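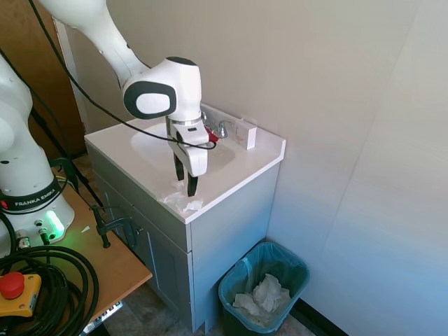 *Skovville Controls Club / Site visits*

We went to the August open day at the Trakent lab in McAlister on Wednesday. I signed up for the bathroom cleanup station, which had a small vanity set up next to a bench with two arms. The one with its base label in view was a Franka Emika.

The task is picking a used tissue off the countertop and dropping it in the teal wastebasket on the floor. Parallel-jaw gripper, two fingers, approach from straight above. I logged 11 attempts and 8 ended with the tissue in the basket. Two misses were bad grasps near the front edge of the counter. The third was a good grasp and a bad release: the tissue stayed on one finger until the arm moved again.

Median time per cycle was 61 seconds by my watch. Most of that went to the approach, which they run slow when visitors are present.

The operator said they have recorded more than 300 runs on this counter. The white tissue on white countertop gives them trouble with depth, and they have not tried colored ones. I asked about grip force and got no number.

Notes for our own bench:

- Clamp everything. They use a black C-clamp on the table edge next to the vanity.
- Put the e-stop where a hand can reach it from the chair.
- Tie up the cable slack near the wrist.

Brolthorpe is next if they confirm a date.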